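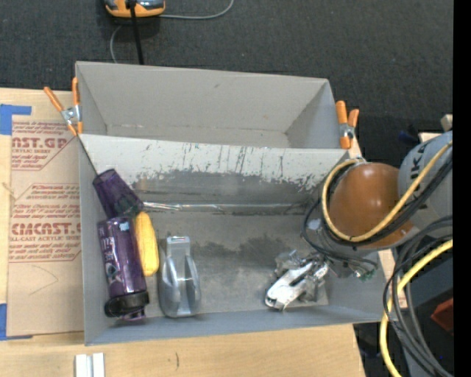
Grey bin with a lengthwise divider, a spring clamp at each end.

Do divided bins really keep you tidier?

Every storage article says to buy dividers. I've got my doubts. A divider makes two places to dump things where you used to have one, and the narrow side usually ends up empty while everything gets tossed in the wide side anyway. Cups, drink bottles, a toy or two, same as before.

If you want to try it, don't spend money first. Clamp a panel in place with spring clamps and live with it for 3 weeks. The orange-handled kind will do. I paid $18 for a fancier pair and couldn't tell you what the extra bought me. Check that the jaws sit squarely on the rim and give each one a tug.

Scratched or flaking panels: the usual advice is to paint over them. Paint on top of loose flakes just comes off with the flakes. Scrape back, sand, wipe, then decide if you still care. Mine got that far and stayed there.

Stains on the bottom: Mali Ifans swears by bicarb paste left on overnight. I tried it in September and got a slightly paler stain. Dish soap and a stiff brush did as well in a few minutes.

Bottles: lay them down if the bin is shallow, but only with the lid done up and nothing left inside. Cups can go in on an angle.

Labels: skip them. You know what's in there.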